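Papers > Working Life > Desks and Surfaces
Reading time: 7 min

3.2 What people said about white desks

I came to this part of the study with a grudge, I'll admit. My own desk at Flivham is dark brown and I like it, so when Babatunde Ojo suggested we ask people how they felt about pale worktops I rather hoped they would moan. They didn't, mostly. Of the 151 people who sent our form back, 56 said they would pick white again without a second thought, and plenty more said they'd stopped noticing the colour by the end of April.

The grumbles we did get were lovely and specific. Glare came up again and again, mainly from people who sit near a window in the late afternoon (one wrote that by four o'clock on a Friday she was squinting at her own sandwich). Tea rings came next. After that it was pen marks, and then a long, cross paragraph about cheese crackers that I have read out at two meetings now.

What people liked was finding things! A dark object on a pale top is easy to spot, and we heard this from bookbinders, lab staff and a man who mends watches in his spare room. Figure 4 has a white top with dark equipment over it, against the sort of contrast they meant.
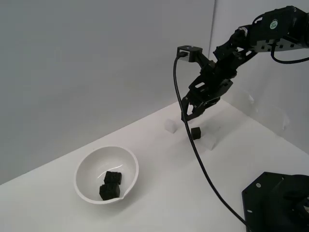
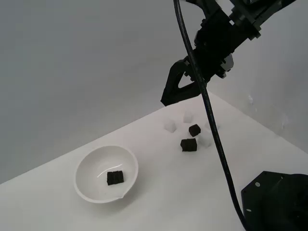 Figure 4. White tabletop with black equipment, two views.

Chidubem Abubakar and I fell out a little over how to score all this. He wanted one number per desk, and I wanted to keep the comments whole, cracker crumbs and all. We ended up doing both, so each desk has a score out of 15 and a page of quotes behind it. The scores for the Fustia office came out higher than those for Allico, but the Fustia lot had new blinds fitted halfway through, and I wouldn't lean on that gap too hard.

We had posted 700 forms in all, so there are a great many desks we know nothing about. My guess is that people who hate their desk are keener to write in, though Chidubem thinks they just bin the envelope. Section 3.3 goes back to the Peñalver building, where the tops are grey and opinions were a good deal stronger.

Contact the authors | Copyright Flivham | Back to top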